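My brother-in-law asked me again this week when he can buy a robot to do the kitchen. He's been asking for years, and my answer keeps moving back.

I'll give the arms some credit. Making coffee from a capsule is a fair test, and it's a chore I could do half asleep. So it's a good place to see how far along we are. 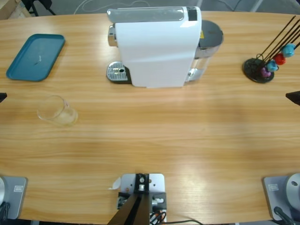
Two arms, one coffee machine, one glass on its side.

A glass lying down is a bigger problem than it sounds. You have to find the rim of something see-through, pick it up without squeezing too hard, and turn it upright. My friend Jhonatan Ticona ran a café for 16 years and never once thought about it.

Then the capsule, the lid, the button. The machine does the brewing, and I think people forget that when they hand out praise. Most of the skill in this drink was built into the appliance long ago.
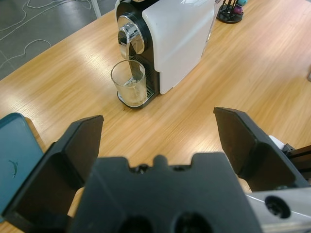

What I'd want to see before paying

Start with a different glass. Then move the machine a few inches, and put it on my counter, next to the toaster and the mail. Do it 700 times and tell me about the bad ones – I never hear about the bad ones.

Timing matters too. If a cup takes 136 seconds of careful arm work, I've already had mine. And there's the part after the coffee,

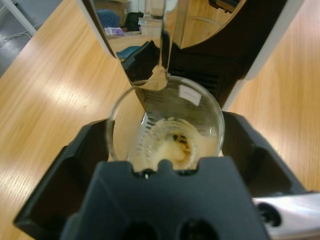 because a chore isn't over when the drink is poured. Somebody has to rinse the milk off the bottom of the glass, wipe the tray and toss the capsule. Ask me again in June.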